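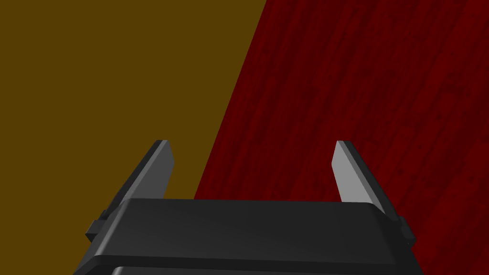 Figure 3. Gripper in front of two flat surfaces, mustard brown on the left and crimson wood grain on the right.

8. Recording a New Loan Facility

This section covers entering a term loan or private debt placement in Prevside after closing. You need the Treasury Editor role and a copy of the signed credit agreement. If the borrowing entity is not yet in your company list, complete Section 3 first.

8.1 Create the facility

1. Open Treasury, then Facilities, and click New.
2. Choose the borrowing entity. Use the legal name exactly as it appears in the agreement.
3. In Type, select Term, Revolver or Placement. The type cannot be changed once the record is posted.
4. Enter the total commitment and the currency.
5. Enter the closing date and the maturity date.
6. Click Save as Draft.

Note: Save as Draft does not send anything to the ledger. Drafts show in gray in the Facilities list and can be deleted by the person who made them.

8.2 Add lenders

1. Open the draft and go to the Lenders tab.
2. Click Add Lender and search by name. Lenders used on earlier facilities come up first.
3. Enter each lender's share as an amount or a percentage. Do not mix the two on one facility.
4. Check that the Unallocated line reads zero.

For a placement with over 11 lenders, use the Import button and the lender template. The template has two required columns, Lender Name and Share. Leave the header row in place.

Caution: Importing replaces every lender already on the tab. Export the current list before you import a new one.

8.3 Set the interest terms

1. On the Interest tab, choose Fixed or Floating.
2. For a fixed rate, enter the annual rate and the day count.
3. For a floating rate, pick the reference rate, then enter the margin and the floor. If the agreement has no floor, leave the field blank — a zero is read as a floor of zero.
4. Choose the payment schedule and click Preview.
5. Compare the first three payment dates with the agreement. If they differ, check the business day setting before changing anything else.

8.4 Post the facility

1. Attach the signed agreement as a PDF.
2. Click Submit. The record goes to the approver set for that entity.
3. After approval, the status changes to Posted and the opening entry appears in the ledger overnight.

A submitter cannot approve his or her own record, even with both roles. If the approver is away, an administrator can name a substitute under Settings, Approvals.

Note: Sites that send entries to Flarkia must also map the facility to a liability account. See Section 11.

Questions about roles and approvals go to Consuelo Tovar in Client Setup. Send import errors to Lies Verstraete with the lender file and the error log attached.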